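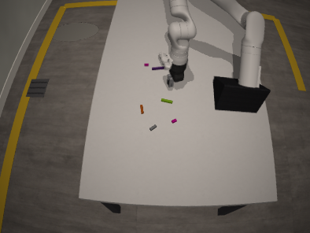 Search products Go

Urance Two-Arm Bench Cell
Torquil Imrie, April

The Urance is a bench with two arms for sorting and tidying small parts. We sell it to workshops and to people who want to try it on jobs at home. Most callers ask whether it can do the chores yet. Some it can.

Picking small blocks and sticks off a plain table and putting them in a tray is well within reach. At our Brudavthorpe unit it clears 59 out of 60 on a good run. Sorting by colour works if the colours are set up beforehand. Grey parts on a pale top take longer.

Folding clothes is not ready. Washing up is not ready either, and we don't sell the arms for wet work. Loading a cupboard depends on the cupboard.

Before you order, you can test your job in the Grustgate simulator. Send us the sizes of your parts and we will set up the table to match. Allow 2 days.

Supplied with the Ccori control software and 30 days of phone help. Spare gripper fingers are sold separately. The phone line is closed on Sunday.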